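Stellenausschreibung: Sachbearbeitung Störfallanalyse und Arbeitssicherheit an Zweiarm-Arbeitsplätzen (m/w/d)

Brenus, Abteilung Versuchsbetrieb
Beschäftigungsumfang: 78 Prozent, zunächst befristet, Verlängerung vorgesehen
Arbeitsort: Versuchshalle Bendora
Kennwort: Jeltitlow

Die Abteilung Versuchsbetrieb untersucht im Projekt Jeltitlow das Greifen und Umsetzen von Gegenständen durch paarweise montierte Roboterarme. Im November kam es an einem dieser Arbeitsplätze zu einer Störung. Der linke Arm führte nach dem Auslösen des Halts eine nicht angeforderte Bewegung aus, während eine Mitarbeiterin Objekte auf der Arbeitsfläche neu anordnete. Verletzt wurde niemand. Die interne Untersuchung ergab, dass die Haltanforderung nur an einen der beiden Arme übermittelt worden war und der andere seine Bahn mit 25 Prozent der eingestellten Geschwindigkeit zu Ende fuhr. Die Steuerung wurde daraufhin geändert und das Zutrittsverfahren neu gefasst. Zur dauerhaften Begleitung dieser Maßnahmen wird die vorliegende Stelle eingerichtet.

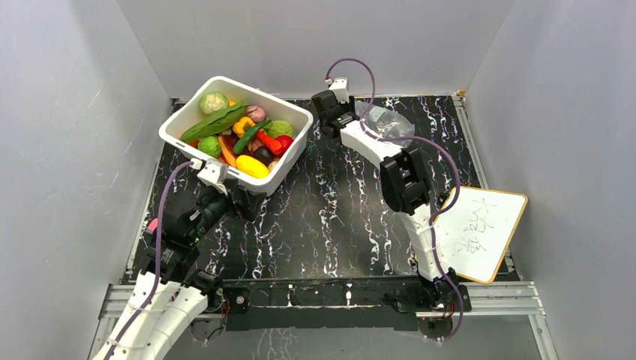 Der Halt unter Last bildet den Schwerpunkt der Tätigkeit. Ein Arm, der leer anhält, ist vergleichsweise einfach zu beurteilen; schwieriger wird es, wenn der Greifer einen gefüllten weißen Korb mit Spielgemüse am Rand gefasst hat und dieser bereits schräg hängt. Für solche Zustände ist festzulegen, ob die Haltekraft bestehen bleibt, wer den Greifer öffnen darf und in welcher Reihenfolge die Arme freigegeben werden. Die entsprechenden Betriebsanweisungen liegen im Entwurf vor und sind von der Stelleninhaberin oder dem Stelleninhaber zu prüfen und fortzuschreiben.

Ihre Aufgaben

Aufnahme und Auswertung von Störungen, Beinaheunfällen und ungeplanten Bewegungen
Durchführung der wöchentlichen Haltprüfung, jeweils Freitag vor Betriebsbeginn
Sichtprüfung der Leitungsführung an Gelenken und Greifern einschließlich Dokumentation
Fortschreibung der Gefährdungsbeurteilung nach jeder Änderung an Steuerung oder Aufbau
Unterweisung des Bedienpersonals und der Gastforschenden
Abstimmung mit der Firma Van Dijk, die mit der Wartung der Antriebe beauftragt ist 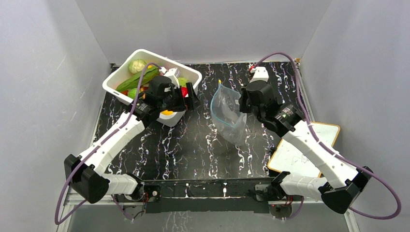

Die Haltprüfung umfasst derzeit 90 Einzelschritte und wird von zwei Personen vorgenommen. Eine Überarbeitung des Prüfplans ist ausdrücklich erwünscht. Arbeitsplätze mit einer offenen Abweichung bleiben bis zur schriftlichen Freigabe gesperrt; die Befugnis zur Sperrung ist mit der Stelle verbunden und bedarf keiner Rücksprache mit der Projektleitung.

Ihr Profil

Abgeschlossene technische Ausbildung mit Weiterbildung zur Technikerin oder zum Techniker oder ein Bachelorabschluss in Mechatronik, Automatisierungstechnik oder Sicherheitstechnik
Praktische Erfahrung mit Roboterarmen oder vergleichbaren Antriebssystemen
Kenntnisse in der Auswertung von Steuerungsprotokollen
Sicheres Deutsch in Wort und Schrift, Englisch für die Zusammenarbeit im Projekt

Eine Qualifikation als Fachkraft für Arbeitssicherheit ist von Vorteil. Sie kann auch berufsbegleitend erworben werden; die Kosten trägt Brenus.

Wir bieten eine Einarbeitung von 5 Monaten, geregelte Arbeitszeiten ohne Schichtdienst und einen Arbeitsplatz in unmittelbarer Nähe der Versuchshalle. Schwerbehinderte Menschen werden bei gleicher Eignung bevorzugt berücksichtigt.

Fachliche Auskünfte erteilt Karlijn Van den Broek, Leitung Versuchsbetrieb. Fragen zum Verfahren beantwortet Roos Wouters in der Personalstelle. Bewerbungen mit Lebenslauf und Zeugnissen sind unter Angabe des Kennworts in einer einzigen Datei über das Bewerbungsportal einzureichen. Eingesandte Papierunterlagen werden nicht zurückgeschickt.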